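Waiting on the Backlund Report

My sister-in-law sent me the Nadgate College statement before I had my coffee, and I read it three times looking for a fact. A member of staff had "passed unexpectedly on campus." The college was "supporting those affected." Counselors were available in Backlund Hall. It was signed by the Office of Communications, so it was signed by no person at all.

By noon the local Facebook groups had filled in everything the statement left out. I counted 972 comments under one post before I quit. It was carbon monoxide. It was a fight over grades. It was his heart, and somebody's cousin in the ambulance service knew for sure. One man wrote that the whole building had been evacuated, and a woman who works there replied that she was in the building right then, eating lunch. He didn't take his comment down.

I used to do payroll at a college a lot like this one, so I know a little of how it goes. The first statement is written by someone who has been told almost nothing and warned about the rest. I don't blame that person. What I distrust is the second statement, the one that comes out when the questions get louder, and sure enough it arrived. It said there was "no evidence of any safety issue at the facility." Fine. Who looked? When? A building that size has boilers, a roof full of vents and a basement lab, and I'd like to know which of those got checked before the sentence was typed.

The student paper, to its credit, asked. Tuva Tangen, who edits it, got one line back saying that an outside firm called Hiretti had "reviewed conditions." She asked for the review. She was told it was not a public document. She asked whether Hiretti had sent anyone inside, and as far as I can tell from her story she is still waiting for the answer to that one.

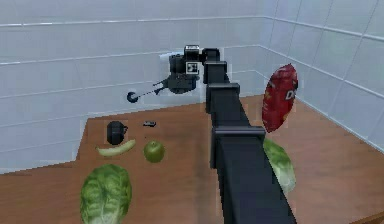
Then came the money. The college announced a new safety plan for its office and lab buildings, paid for out of the Ullulard gift, and I have read all of it so you don't have to. There are badge readers. There are wellness check-ins by text message. There is a page and a half on modernizing the labs with simulation and automation, so that fewer people have to be in there after hours. I have nothing against lab automation, but the man was found in an office, at a desk, and I can't work out how a lab upgrade would have gotten anyone to his door sooner. It reads to me like a wish list that was already sitting in a drawer.

What would have helped is duller. Somebody walks the hallways at night and knocks. The college used to have 2 night porters for that end of campus, and it let both jobs go in May. I know this from the minutes of the budget meeting, which are posted online for anyone with the patience. The plan does not mention porters. It mentions "presence" a lot.

I could be wrong about all this. Maybe the porters would have made no difference - maybe he was gone in a minute, in the middle of the afternoon, with the door open and people going by. The family hasn't said and doesn't owe us anything. I've left his name off this page on purpose, even though it's in every comment thread by now.

But the college is another matter. It has more than 1,000 employees, and plenty of them work late and alone behind a closed door. They have a right to know what Hiretti looked at. "No evidence" can mean somebody searched hard and found nothing, or it can mean the envelope hasn't been opened yet, and the wording is exactly the same.

The trustees' office says written questions will be answered if they come in by 01/08/2026. I sent mine in last night. I asked for the review, the date of the visit, and the reason for cutting the porters. If I get a reply I'll put it up here in full, including the parts that make me look foolish.

Comments are open, but if you know somebody's cousin in the ambulance service, please keep it to yourself.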